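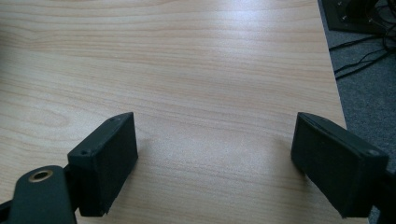
Streaming service Revo has ordered a second season of Prolgate, the dating show in which the contestants are not told it is a dating show.

For anyone who spent January outdoors, the first season put a group of single adults in a former ski lodge and informed them they were competing in a home renovation contest. They hung drywall. They argued over grout. Every few days a pair was sent off to "source lumber," a trip that always ended at a restaurant with candles. The cash prize was real, though it went to the couple viewers liked best and had nothing to do with the drywall, some of which has since come down.

The format caused a certain amount of grumbling. One contestant, a licensed electrician, complained on camera that he had rewired an entire wing and been scored on eye contact. Two others figured out the premise in the second episode and kept quiet until the finale, a feat of discipline that made them the favorites and, by the reunion special, exes.

Season two moves to the small town of Hinojosa, where Revo has leased a closed bowling alley. The new cast will be told they have signed up for something else entirely. Revo won't say what, but the casting notice asks for applicants who are "single, outgoing, and comfortable around bees."

There is the small matter of whether anybody can still be fooled. Revo says more than 2,000 people have applied, and that the application includes 40 questions designed to weed out anyone who has seen the show. Question 2 is "Have you seen the show?" Producers are said to be pleased with how well it is working.

Fetport, the production company behind the series, is also planning a companion program in which former contestants watch the new ones and guess when they'll catch on. It will run right after each episode and last longer than the episode.

The winning couple will split a larger prize this time, plus 100 hours of free relationship counseling, which can't be exchanged for cash. Revo confirmed that last season's winners asked.

Hinojosa residents have been promised that filming will wrap before the county fair and that the bowling alley will be returned in working order. Contestants will not be doing the wiring.

Season one is streaming now on Revo. The new season is expected next January.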